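Diese Website verwendet Cookies. Mit der weiteren Nutzung stimmen Sie dem zu. Einstellungen | Akzeptieren

Zwischenbericht zur Zelle Keltholm, Förderlinie Narnedia
Berichtszeitraum: bis Ende April
Antragsteller: Brustex, Gruppe Handhabung

1. Stand in Kürze

Die zweiarmige Zelle läuft. Sie läuft nicht so, wie es im Antrag steht. Zugesagt waren eine Einrichtung ohne Fremdhilfe, ein Wartungsplan mit festen Intervallen und ein Griffbelag, der bis zum Projektende hält. Erfüllt ist davon der erste Punkt, der zweite zur Hälfte, der dritte nicht. Wir berichten das lieber jetzt als im Schlussbericht, zumal die Mittel für das zweite Halbjahr an genau diese Punkte gebunden sind.

Protokolliert wurden 1254 Griffversuche. Davon sind 700 ohne Nachgreifen durchgelaufen. Ob das viel ist, möchten wir nicht bewerten. Die Quote hängt so stark davon ab, wer die Teile auf den Tisch stellt und wie nah an der Kante, dass wir sie in der jetzigen Form für wenig aussagekräftig halten.

2. Einrichtung

Die Grundkalibrierung der beiden Arme gegeneinander hat länger gedauert als geplant. Die Anleitung von Tai geht davon aus, dass der Tisch eben steht und das Gestell verschraubt ist. Beides war bei uns anfangs nicht der Fall. Nach dem Unterfüttern der Beine und dem Nachziehen der Querstreben stimmten die Positionen am linken Arm, am rechten blieb ein Versatz, der über den Tag wanderte. Ursache war nach unserer heutigen Ansicht die Kabelführung: Die Leitung zum Sensorkopf lag zu straff und zog bei weit ausgestrecktem Arm am Halter. Seit sie in einem lockeren Bogen verlegt ist, bleibt der Versatz klein. Ganz verschwunden ist er nicht.

Die Nullpunktfahrt wird jetzt jeden Morgen vor dem ersten Lauf gemacht, ebenso nach jedem Belagwechsel. Im Antrag war einmal pro Woche vorgesehen. Wir halten das für zu optimistisch gerechnet und bitten, den Mehraufwand zur Kenntnis zu nehmen.

3. Greifer und Beläge

Hier liegt das eigentliche Problem. Die strukturierten Beläge auf den Innenseiten der Finger greifen trocken und auf Karton gut. Auf glattem Kunststoff und auf Folie fängt es an zu rutschen, sobald sich Staub in der Struktur festgesetzt hat, und das geht schneller als gedacht. Der Lieferant nennt eine Standzeit, die wir in keinem einzigen Durchgang erreicht haben. Beim ersten Satz war nach 574 Griffen Schluss, beim zweiten schon nach 300.

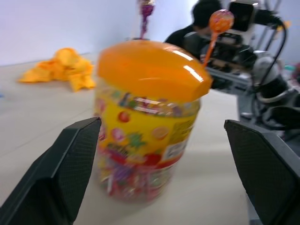 Ein Teil davon geht auf unser Konto. Beim zweiten Satz wurden die Klebeflächen vor dem Aufziehen nicht entfettet, und eine Ecke löste sich entsprechend früh. Der Arbeitsschritt steht jetzt auf der Karte am Gestell. Trotzdem glauben wir nicht, dass sich die Standzeit allein durch sauberes Kleben verdoppeln lässt, wie es uns telefonisch in Aussicht gestellt wurde.

Zur Reinigung: feuchtes, fusselfreies Tuch, kein Alkohol, danach trocknen lassen und die Finger einmal leer schließen. Bleibt dabei ein Spalt, wird der Nullpunkt des Greifers neu gesetzt. Die Schließkraft wird nicht erhöht, auch wenn die Versuchung groß ist – dünnwandige Behälter geben nach, und der Antrieb wird unnötig warm.

4. Störungen

Die meisten Stillstände waren banal. Ein Stecker am rechten Arm saß locker und wurde gesichert. Zweimal meldete die Steuerung eine Überlast, die sich am Gelenk selbst nicht nachvollziehen ließ; nach dem Neustart war die Meldung weg, was uns nicht beruhigt. Tai hat die Protokolle seit drei Wochen und bisher keine Antwort geschickt. Ein Austauschmodul liegt bereit, wir bauen es aber erst ein, wenn jemand sagen kann, was am alten defekt sein soll.

5. Mittel und weiteres Vorgehen

Personalkosten im Plan, Verbrauchsmaterial darüber, fast ausschließlich wegen der Beläge. Wir beantragen, den Restbetrag aus dem Posten Reisen umzuwidmen. Vorgesehen sind drei weitere Sätze von zwei Herstellern im direkten Vergleich, gleiche Teile, gleiche Person am Tisch. Die vorgeschlagene Software zur vorausschauenden Wartung stellen wir zurück. Mit zwei verschlissenen Belagsätzen als Datengrundlage lässt sich nichts vorhersagen.

Offen ist der Termin für die Abnahme. Vor Abschluss des Vergleichs wäre sie aus unserer Sicht verfrüht.

Zuletzt aktualisiert: Mai

© Brustex | Kontakt | Impressum | Nach oben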